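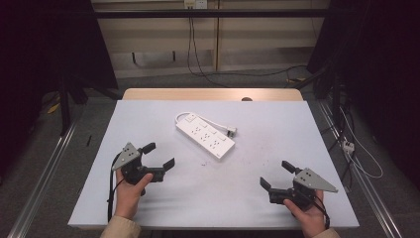

Sadus is recalling 2,000 power strips sold under its Imrie name after tests found that the internal bus bars can overheat at loads below the rated limit, the company said in a notice dated 2021-10-03.

The recall covers seven-outlet units made at the Nukport plant in June. Of those, 1,028 were shipped to retailers and 778 are known to have reached customers. The rest are held in a warehouse in Kurkik and will be scrapped.

According to the notice, a batch of brass stock was rolled thinner than specified. The reduced cross section raises resistance along the bar, and heat builds up at the outlets farthest from the cord. The overload breaker responds to total current — it does not sense temperature at individual contacts — and may not trip before the housing softens.

"The breaker works as designed, but it was sized for a thicker bar," said Calum Rankin, who heads product safety at Sadus. No fires or injuries have been reported.

Owners should check the batch code molded into the underside of the housing. Codes beginning with NP6 are affected. Those units should be unplugged and returned to the place of purchase for a refund or a replacement. A receipt is not required. Models with fewer outlets use a different bar and are not part of the recall.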